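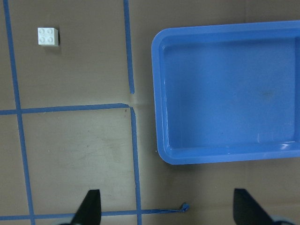

Por Selamawit Gebremichael
Publicado el 21/02/2024 en Trabajos de alumnos, Política forestal
Tutor: Colton Poirier

Pistas forestales en el monte Kurgate: ¿quién opina y quién decide?

Cuando elegí este tema pensaba que iba a pasarme el curso en el monte con botas y una libreta. Pues no. Me he pasado casi todo el tiempo leyendo alegaciones escaneadas, algunas torcidas, otras escritas a mano con una letra imposible, y una (mi favorita) con un mapa dibujado a bolígrafo mucho más claro que el oficial.

El asunto, por si alguien llega de nuevas: el plan de Kurgate afecta a 3879 hectáreas de pinar y hayedo y propone cerrar al tráfico una parte de las pistas que se abrieron para sacar madera. Muchas ya no se usan para eso. Siguen ahí, con las cunetas hundidas, y cada vez que cae una tormenta fuerte arrastran tierra al arroyo Parry. Los que quieren cerrarlas hablan del agua y de la fauna. Los que quieren mantenerlas hablan de incendios, de setas, de ganado y de los abuelos que ya no pueden subir andando. Y yo, que venía con la opinión bastante hecha, me encontré dándole la razón a gente de los dos lados en la misma tarde.

Qué hice

Pedí el expediente completo y me mandaron 1769 alegaciones. Las leí todas, sí, y las fui metiendo en una hoja de cálculo con cuatro columnas: a favor o en contra del cierre, motivo principal, si citaba una pista concreta y si el texto era propio o de modelo. Lo del modelo me interesaba muchísimo. Resulta que 857 eran copias de dos cartas tipo, una de la asociación Ekow (a favor de cerrar) y otra que circuló por el valle de Mostel (en contra). Al principio las miraba un poco por encima del hombro, lo reconozco. Colton me hizo cambiar de idea: firmar una carta que ha redactado otro también es participar, y hay quien no tiene tiempo ni ganas de pelearse con el lenguaje administrativo. Así que las dejé dentro, en un grupo aparte.

También subí al monte, ¡por fin!, tres sábados de otoño. Recorrí a pie las pistas más nombradas y apunté el estado del firme, los pasos de agua atascados y los sitios donde el terraplén se había ido ladera abajo. No soy ingeniera y mis notas son las que son, pero sirven para comparar lo que dice la gente con lo que hay.

Qué salió

Lo primero, que 674 alegaciones citaban al menos una pista por su nombre o su número. Son las más útiles con diferencia. Una ganadera explicaba por dónde pasa exactamente la cisterna en agosto, y un señor de Mostel contaba qué curva se inunda y desde qué invierno. Ese tipo de cosas no está en la memoria del plan, que yo haya visto, y mira que la he releído.

Lo segundo, que el argumento del fuego lo usan los dos bandos. Unos dicen que sin pista no llega el camión autobomba, y otros responden que muchos incendios empiezan justo al lado de un camino por el que pasa gente. Busqué datos locales para ver quién acertaba más y no encontré una serie lo bastante larga, así que esa parte del trabajo se queda coja. Me fastidia, porque era la pregunta que más me hacían en casa.

Lo tercero es la respuesta de la administración. A las cartas tipo les contestaron con otra carta tipo (tiene su gracia). A muchas de las que nombraban pistas concretas, también con la misma. En mis visitas vi dos pistas propuestas para seguir abiertas que están bastante peor que otras que se cierran, y en el expediente no encontré el criterio que lo explique.

Lo que cambiaría

Si volviera a empezar hablaría antes con los ganaderos y dejaría la hoja de cálculo para después. Mi columna de «motivo principal» es discutible: hay alegaciones con cinco motivos mezclados y tuve que quedarme con uno. Colton revisó una muestra y no coincidíamos siempre, sobre todo entre «agua» y «erosión», que al final junté.

En abril sale la versión definitiva del plan. Tengo pendiente comprobar si cambia alguna de las pistas que señalaron los vecinos, y añadiré el resultado como anexo. Quien quiera la tabla sin nombres ni direcciones me la puede pedir en el departamento.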